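Rundbrief Nr. 13
Aus der Kleiderkammer

Sporthosen: neu gefaltet, neu einsortiert

Seit dem Umzug in den Maihi-Hof liegt die Sportkleidung nicht mehr in Kisten, sondern im Regal an der Längswand. Das hat mehr Arbeit gemacht als gedacht. In den Kisten war es egal, wie eine Hose gefaltet war. Im Regal rutschen die Stapel, sobald jemand von unten etwas herauszieht, und nach einem Ausgabetag sah das Fach für kurze Hosen regelmäßig aus wie vorher die Kisten.

Tayla Rutherford hat deshalb im Juli angefangen, die kurzen Hosen nach einem festen Maß zu falten. Beim letzten Sortiertag wurde das gesamte Fach umgestellt, zusammen 164 Stück. Die Jogginghosen folgen, die Trikots bleiben vorerst auf Bügeln.

Gefaltet wird auf einer glatten, hellen Unterlage. Auf dem blanken Holz der alten Tische blieben dünne Stoffe hängen, und dunkle Sachen lassen sich auf Weiß besser beurteilen: Fusseln, offene Nähte und ausgeleierte Bündchen fallen sofort auf. Wer einen Tisch frei räumt, legt bitte zuerst die Unterlage auf und wischt sie einmal trocken ab.

Der Ablauf in Kürze: Hose mit der Vorderseite nach unten auflegen, Bund nach oben, vom Körper weg. Den Bund an beiden Enden fassen und auseinanderziehen, bis er ohne Wellen liegt. Dann die Beine von der Mitte nach außen glatt streichen. Erst danach wird gefaltet, und zwar ein Bein auf das andere, Naht auf Naht. Der Schritt steht dabei als Spitze über und wird nach innen geschlagen. Zum Schluss den Bund bis zur Beinkante herunterklappen, bei längeren Modellen noch einmal. Der Bruch liegt später im Regal vorn.

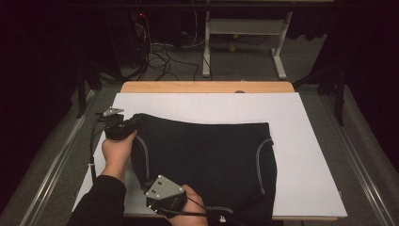 Bund fassen, Stoff glatt ziehen: schwarzes Kleidungsstück mit hellgrauen Paspeln auf der weißen Unterlage.

Bei Hosen mit Paspel oder Seitenstreifen geht das Ausrichten am schnellsten, wenn man sich nach den Streifen richtet. Liegen sie auf beiden Seiten gleich, liegt auch die Hose gerade. Einfarbige Hosen ohne Streifen brauchen etwas länger, hier hilft nur die Seitennaht. Kordeln werden vor dem Falten nach innen gesteckt. Wenn eine Kordel fehlt, kommt die Hose in den Korb für Ausbesserungen und nicht ins Regal.

Ewan Sheehan hatte vorgeschlagen, die Hosen zu rollen. Das haben wir an einem Nachmittag ausprobiert. Gerollt passt mehr in ein Fach, aber die Größe ist nicht zu erkennen, und die meisten Besucher rollen die Hosen auf und legen sie offen zurück. Es bleibt also beim Falten. Für die Ferienkoffer, die wir wieder an das Jugendhaus Dendow ausleihen, wird weiterhin gerollt.

Noch ein Wort zu den Größen. Viele Etiketten sind nach etlichen Wäschen nicht mehr zu lesen. In diesem Fall den Bund flach liegend messen und den Wert auf ein Stück Malerkrepp schreiben. Das Krepp kommt innen an den Bund, nicht auf den Stoff der Beine. Eine Umrechnungstabelle von Flynn Kereama hängt neben der Tür. Kinderhosen werden ab sofort getrennt gestapelt, linkes Fach, unterste Reihe.

Aussortiert haben wir diesmal 71 Teile. Der größere Teil davon geht als Putzlappen an die Fahrradwerkstatt Dulelis, der Rest in die Textilverwertung. Bitte keine einzelnen Socken mehr abgeben, auch nicht gewaschen.

Gebraucht werden zurzeit kurze Sporthosen für Erwachsene in den Größen S und XL, außerdem Hallenschuhe ab Größe 42. Winterjacken nehmen wir noch nicht an, der Platz dafür wird erst frei, wenn die Sommersachen durch sind.

Nächster Sortiertag ist der Donnerstag nach der Ausgabe, Beginn um 16 Uhr. Wer nur eine Stunde Zeit hat, kann auch später dazukommen. Anmeldung bei Tayla oder über die Liste am Eingang.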